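Perau sucht Prüferinnen und Prüfer für den Praxistest »Podum«

Befristete Mitarbeit ab Februar, Teilzeit, auch für Quereinsteiger

Zenex verkauft mit Podum einen zweiarmigen Greifersatz samt Steuersoftware, der Wannen und Körbe im Retourenbetrieb übernehmen soll. Im Prospekt steht »ohne Einlernzeit einsetzbar«. Solche Sätze lesen wir seit Jahren, und meistens folgt auf Seite zwölf eine Fußnote. Bei Podum haben wir die Fußnote noch nicht gefunden. Das beruhigt uns nicht.

Der Retourendienstleister Ogbonna überlegt, den Satz für mehrere Standorte anzuschaffen, und hat uns mit einer Prüfung beauftragt. Zenex bezahlt daran nichts und bekommt den Bericht erst zu sehen, wenn er fertig ist.

Worum es geht

Laut Anbieter schafft Podum 3.000 Handhabungen zwischen zwei Wartungen. Unter welchen Bedingungen diese Zahl entstanden ist, hat man uns auf Nachfrage nicht gesagt. Wir lassen deshalb alles nachfahren: leere Wannen, gefüllte Körbe, gestapelte Kisten, Übergaben am Rundförderer. Der Prüfplan umfasst 106 Einzelaufgaben, und an jeder sitzt ein Mensch, der hinschaut und protokolliert. 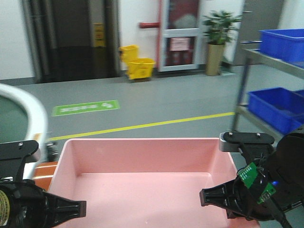
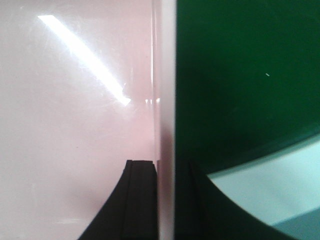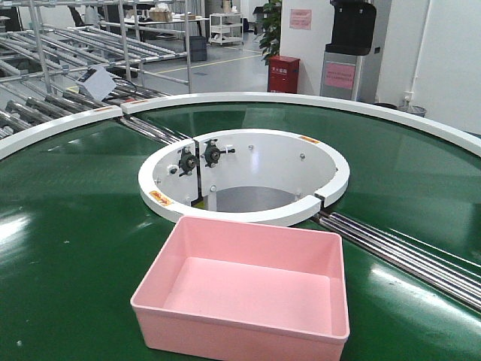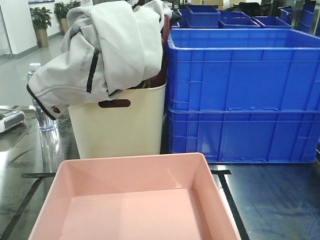 Bild 1: rosa Wanne zwischen den beiden Greifern. Bild 2: Greiferfinger vor rosa Fläche. Bild 3: leere Wanne auf dem grünen Rundförderer. Bild 4: Korb mit Kleidung und blaue Kisten hinter der Wanne.

Uns interessieren vor allem die langweiligen Fälle. Was macht das System, wenn eine Wanne schräg steht? Was, wenn ein Ärmel über den Rand hängt? Erkennt es glänzenden Kunststoff unter Deckenlicht zuverlässig, oder tastet es herum, bis jemand eingreift? In der Vorführung von Zenex kamen diese Fragen nicht vor — dort war jede Wanne sauber ausgerichtet und jedes Kleidungsstück gefaltet.

Ihre Aufgaben

Sie stellen die Aufgaben nach Plan auf, starten den Ablauf und halten fest, was geschieht. Jeder Handgriff von außen wird als Eingriff notiert, auch das kleine Zurechtrücken, das man sonst gern vergisst. Abbrüche beschreiben Sie in eigenen Worten. Am Ende der Schicht gleichen Sie Ihre Notizen mit dem Protokoll der Software ab. Wo beide auseinandergehen, gilt vorerst Ihre Notiz.

Das mitgelieferte Handbuch hat 284 Seiten. Sie müssen es nicht auswendig können, aber das Kapitel zum Nothalt lesen Sie vor dem ersten Tag, und wir fragen danach.

Was Sie mitbringen

Geduld und eine lesbare Schrift. Deutsch so sicher, dass ein Protokoll auch von Dritten verstanden wird. Erfahrung in Lager, Wäscherei oder Retourenannahme ist uns lieber als ein Zertifikat für Robotik. Wer schon einmal für Zenex gearbeitet hat oder dort Anteile hält, kann leider nicht mitmachen. Begeisterung für Technik ist kein Hindernis, solange sie nicht ins Protokoll gerät.

Was wir bieten

Fast 2.000 Euro brutto im Monat bei halber Stelle, Frühschicht ab 7 Uhr, eine bezahlte Einweisung von zwei Tagen. Die Stelle ist auf vier Monate befristet. Eine Verlängerung stellen wir nicht in Aussicht, weil wir nicht wissen, ob es einen Folgeauftrag gibt.

Ob Podum am Ende etwas taugt, ist offen. Zwei Vorgängerprodukte anderer Anbieter haben wir empfohlen, eines davon mit Einschränkungen, drei weitere nicht.

Bewerbung

Ein kurzer Lebenslauf und eine halbe Seite Text genügen. Schildern Sie darin bitte ein Gerät, das nicht hielt, was es versprach, und woran Sie das gemerkt haben. Fachliche Fragen beantwortet Modupe Okeke, die den Prüfplan geschrieben hat. Um Verträge und Schichten kümmert sich Yakubu Bassey, telefonisch am besten zwischen 14 und 16 Uhr. Reisekosten zum Gespräch erstatten wir gegen Beleg.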